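I popped into the Lolau community kitchen this month for what I thought would be a quick coffee and a chat, and came away with proper news: the Kaka supper club is coming back in February, and this time it has a licence, a fixed price and a booking list.

If you missed it the first time, Kaka was the monthly Thai supper that Nuanchan Prasertsri used to run from her own front room on Sistura Street. She stopped when the queue began to annoy next door (fair enough, I was in that queue). The council has now said yes to evening meals at Lolau, up to 30 covers a night, with last orders at nine.

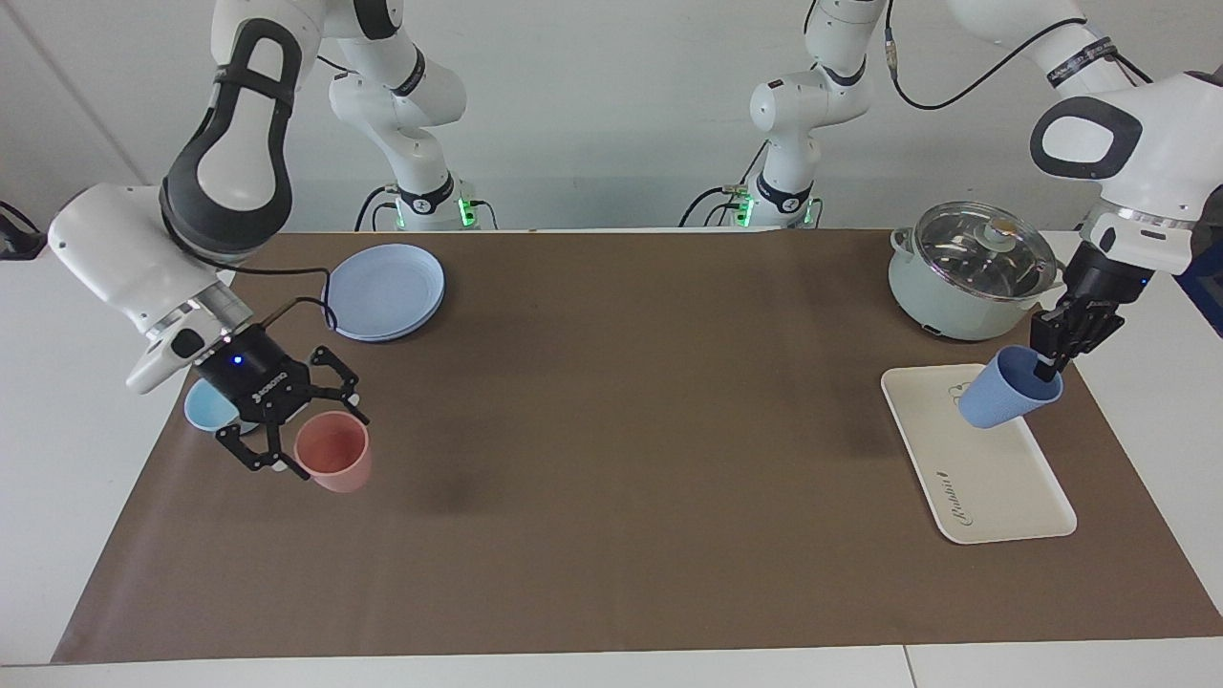 The long brown mat on the table, with the white wall behind.

Usa Boonyarit is doing the cooking with her, and she's the one who talked me through the menu. Green papaya salad to start, a choice of 2 curries, then sticky rice with mango when mangoes are worth buying – "and bananas when they're not," she told me, quite firmly. It's £13 a head and you bring your own drink. I asked whether the fish cakes were back and got a look, so I'm taking that as a maybe.

The money side took longer than the menu. They needed £900 for a second fridge and the extraction work, and most of it came from the Yatsenko bakery, which put out a jar all autumn and then topped up what was in it. I put in my share, mainly in the form of buying buns.
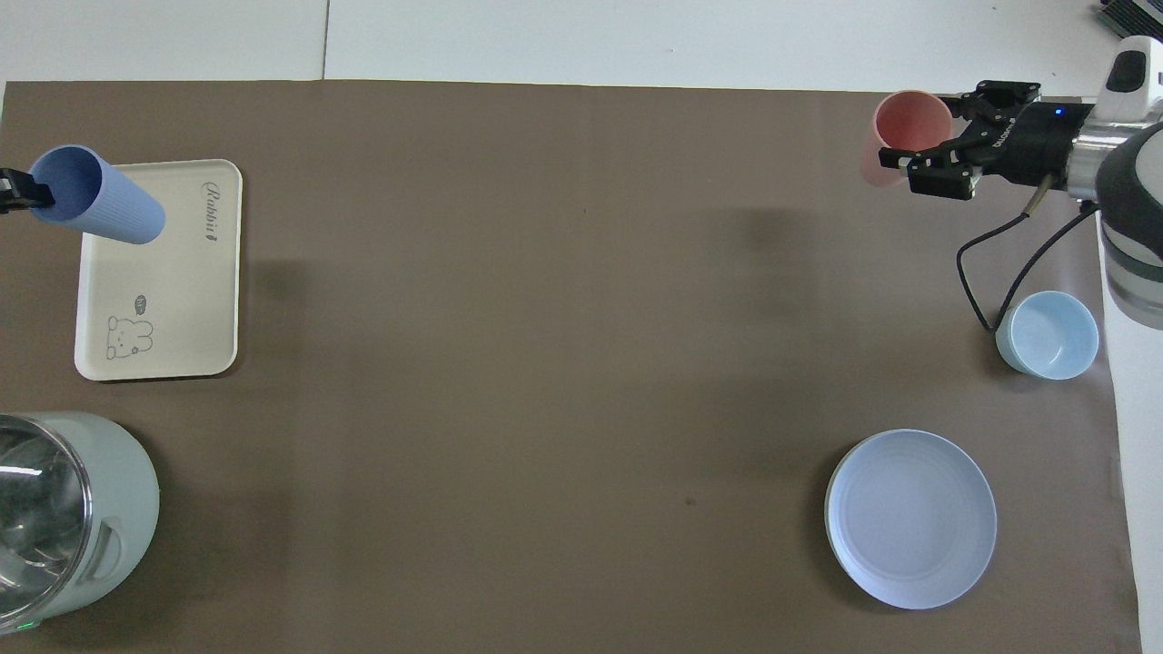
Booking opens at ten in the morning on the first of February, in person or by phone, and you can't hold more than a table of six. Children eat for half price. Cold drinks for them will be on the house, and plastic cups are the sensible choice with my lot: the salmon-pink one lying on its side in the gripper is just how every cup ends up at our table within a minute of sitting down. There's step-free access from the car park side, and the front door stays shut after eight, so go round.

I've asked for a seat near the kitchen. Usa says she'll think about it.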